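Limcombe College Robotics Club
Shelf Picking Project: progress report to the Juhl Fund
Period covered: September to January
Prepared by Tracey Sowerby, project lead

1. Summary

The club has finished the first two of the four stages set out in our application. Students can drive the robot to a marked position, line it up with a shelf and pick a drinks bottle from it by remote control. The third stage, in which the robot repeats a pick from recorded runs, began in November and is behind plan by five weeks. The reasons are given in section 4. Spending is within budget. We ask for one change to the equipment list, set out in section 6.

2. Students and sessions

The club has run twice a week in term time, from 4.15 pm to 6 pm, with an extra session at half-term. Most of those who joined in September are still with us. Two left because of clashes with work placements, and three joined from the electronics course after the open evening.

Teófilo Mosquera teaches the programming side and Eugeniusz Sikora looks after the workshop and all work on the arms. Mireille Lefèvre joined in November to help with the recording work, one session a week. Every student now completes a safety induction before using the controls, including how to stop the robot, where to stand and who must be present. We wrote our own sheet for this as the one from Gromari assumed a factory floor.

Students work in small teams. Each team keeps a log, and the logs have been more useful than we expected when a fault comes back weeks later. The quality still varies. Some entries run to a page and others say "arm ok".

3. Work done

Stage one (driving and positioning) was signed off in October. The main difficulty was stopping at a repeatable distance from the shelf. The team first used tape lines and later changed to printed markers, which the robot reads for itself before the arm moves.

Stage two (remote picking) was signed off in December, just before the break. We use a tall wire shelving unit stocked with bottled drinks, sorted by colour along each tier. Sorting by colour lets a student call out a target quickly and lets us tell from the recording which bottle was meant. Clear bottles have given more trouble than the coloured ones. In our trials the depth readings on clear plastic were poor, and the gripper often closed early.

Over the period the students made 999 recorded attempts at a pick. Of these, 785 were usable for stage three. The rest were dropped for one of these reasons:

recording started late or stopped early
bottle knocked over before contact
arm stopped by the operator
wrong target logged

We have kept the dropped recordings on the college drive. Mireille has suggested using the knocked bottles as a separate student exercise on what went wrong, and we will try this in the spring.

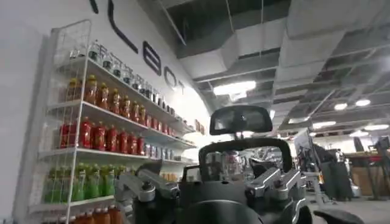 The robot beside the drinks shelving, from the wrist camera.

The wrist view is what the operator mainly works from, with a second view from the head. New operators find the wrist view hard to read when the arm is turned, as up on the screen is no longer up in the room. Teófilo added a small on-screen level to help with this and the newer students now learn with it switched on. The experienced ones prefer it off.

Light is a further problem. When the wrist camera faces the ceiling lights, the picture hazes over in places and detail is lost. The students have tried fixed exposure, which helps at the shelf but makes the rest of the room too dark to drive by. They are now testing a setting that changes over once the robot has stopped at its marker.

4. Delays

The left arm was out of use for most of November. A bolt in the shoulder bracket had worked loose and the joint had worn as a result. Bretum supplied the replacement part, but the first one sent was for the right side and had to go back. Eugeniusz has added a bolt check to the start of each session. It takes a few minutes and two students sign for it.

We also lost two weeks of sessions to the heating work in the building. Some of this time was used for log checking and for labelling recordings on laptops in the library, so it was not wholly lost.

Stage three was planned to start with 301 labelled recordings. By the end of January, 71 had been labelled and checked by a second student. Labelling is slower than we allowed for. The first version of the guide left too much open, for example whether a pick begins when the arm starts to move or when the gripper opens. The guide has been rewritten and the teams now agree far more often.

5. What the students have learned

The application promised evidence of learning as well as working equipment. Each student has kept a short record of skills, reviewed with a member of staff in December. Yolanda Montoya from the college's assessment office read a sample and found that fault finding and written records were the strongest areas. Planning was the weakest. Teams tended to start a long test late in a session and then rush the end of it. We now stop all new tests at 5.30 pm.

Four students have used the project as part of their coursework. One has written a small tool that plots gripper position against time, and the whole club uses it – it was how we spotted that the gripper was closing early on clear bottles.

6. Budget and request

Spending to date is in line with the profile agreed in the summer. Travel is under budget as the autumn visit was moved to March. Repairs are over budget because of the shoulder joint.

We ask the Fund to agree that the sum set aside for a second shelving unit be used instead for spare gripper fingers and a storage drive. One unit is enough for the number of teams we have, and the fingers wear faster than we had planned for. The total grant would not change.

7. Next period

Finish labelling the first set of recordings by the Easter break.
Run the first repeated picks on orange and green bottles, with clear bottles left until later.
Settle the exposure setting for the wrist camera.
Hold the visit in March, if the Fund's dates allow – Tracey will write separately to arrange this.

The skills records and the revised labelling guide are available on request from the project lead.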